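Bivcombe Tide Notes

A plain-text table of high water times for Bivcombe and Torkolstead, typed up from harbour notebooks. One row per tide, 2000 rows in all.

Where it came from

Lempi Nurmi copied the Torkolstead pages by hand. The Bivcombe pages came from scans, and I trust them less. The old claim that these books are "accurate to the minute" deserves a raised eyebrow – far too many times end in a five or a nought.

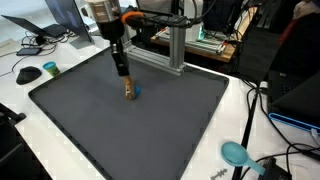 Known problems

- 200 rows have no height.
- Clock changes were noted in some years and ignored in others.
- The Sikholm correction is 40 minutes. I have yet to see a source for it.

Use

Fine for looking at old habits of record keeping. Please don't plan a boat trip with it.

Contact: Lempi Nurmi | Back to top

3 comments | 12 shares

Related
Sikholm rainfall cards
Huttunen ferry log
Torkolstead harbour dues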